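Madine Robotics Club: Common Questions

Who can join?
Anyone in years 9 to 11. You don't need to have built or programmed anything before. New members pair up with someone who has been here at least one term.

What are the teams working on this term?
The handover task for the Brevau Cup. One arm picks up a small item and passes it to the other arm without dropping it.
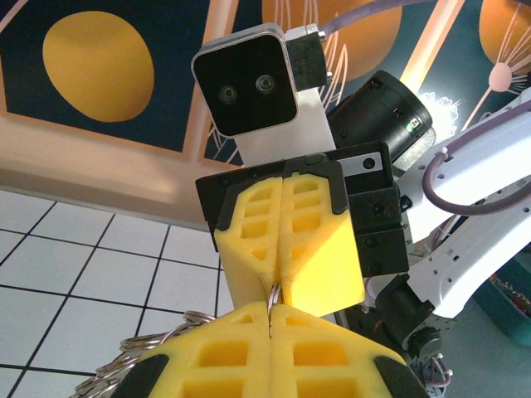 Scoring is based on clean passes, and each team has 200 seconds per run. Teams choose their own practice items, and small metal ones are worth learning on early. A key ring pinched between the tips of two pairs of foam fingers leaves very little room for error, so expect to spend a few sessions on finger alignment before you try for speed. Grímur Eskildsen keeps the practice schedule and can book you extra time.

Do I need my own laptop?
No. We have 2 laptops set up for the arms. If you bring your own, see Revathi Varghese first to get the software installed.

Can students work on the arms alone?
No. A mentor has to be in the room whenever the power is on. Keep hands and sleeves off the tiles while the arms are moving. Long hair must be tied back.

Does each team get its own pair of arms?
No, teams take turns. The two arms share one rail along the near edge of the tiled surface, so a team always books both. Please check that the cables beside each arm can move freely before you start.

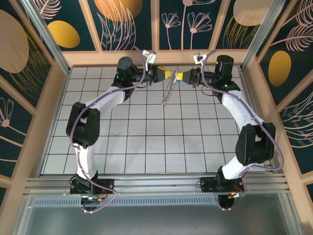
What does it cost?
Membership is $11 a term. If that's a problem, talk to Ita Brophy and it will be sorted out privately.

When do entries close?
At the end of April. Late entries go on a waiting list.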